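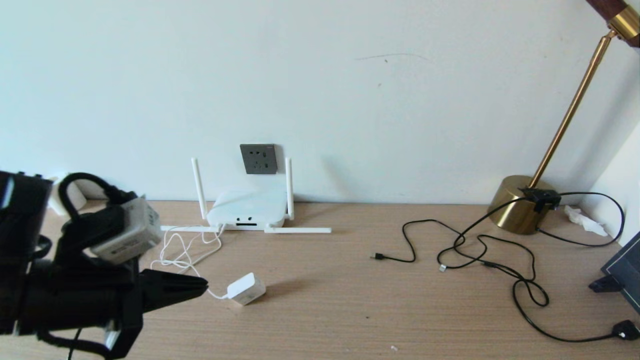
Cómo hacer el presupuesto de tu primer brazo robótico sin llevarte sustos

2018-07-19

Cuando compré el mío hice lo que hace todo el mundo: miré el precio del brazo, vi que me llegaba y le di al botón. ¡Error! El brazo fue lo de menos (bueno, casi). Os cuento cómo lo planifico ahora, que ya voy por el segundo.

Paso 1. Pon un techo y apártale un trozo

Mi techo eran 3.000 euros, todo incluido. Lo primero que hago es quitar 500 y olvidarme de que existen, para lo que no se me ha ocurrido todavía. El brazo se elige con lo que queda, y aun así conviene dejar margen para la pinza.

Paso 2. Pide el precio con pinza y sin pinza

Yo comparé dos, el de Vudumar y el de Purves. El de Vudumar parecía más barato hasta que vi que la pinza de dos dedos iba aparte, así que preguntad siempre. Y de paso preguntad cuánto cuesta un juego de dedos de recambio, que se gastan y se golpean.

Paso 3. Cuenta los enchufes (en serio)

Esto me pilló de lleno. Brazo, router, lámpara, portátil... y cada cosa con su adaptador. Haced una lista en papel con todo lo que va a la corriente, apuntad el tipo de clavija y mirad qué toma tenéis junto a la mesa. Yo acabé encargando a Ukbridge una regleta buena y un paquete de bridas por 34 euros, y ojalá lo hubiera pedido el primer día, porque los cables se comen la mesa entera.

Paso 4. Decide qué va a coger

Si vais a practicar con objetos pequeños y cables, como yo, buscad una pinza de dedos finos. Para cajas os interesa más la apertura máxima. Medid vuestros objetos antes de leer fichas técnicas, ¡ahorra muchísimo tiempo!

Paso 5. Luz y red

Una lámpara de mesa os puede servir para empezar, la mía vale. El router lo tengo en la misma mesa y a veces estorba, así que pensad dónde lo vais a poner.

Paso 6. Plazos

El pedido a Drulludard lo hice en marzo y tardó 7 semanas. Preguntad el plazo por escrito, y también quién paga el envío si hay que devolver algo. Yo lo apunto todo en la misma hoja de cálculo, una columna para el precio y otra para la fecha prometida.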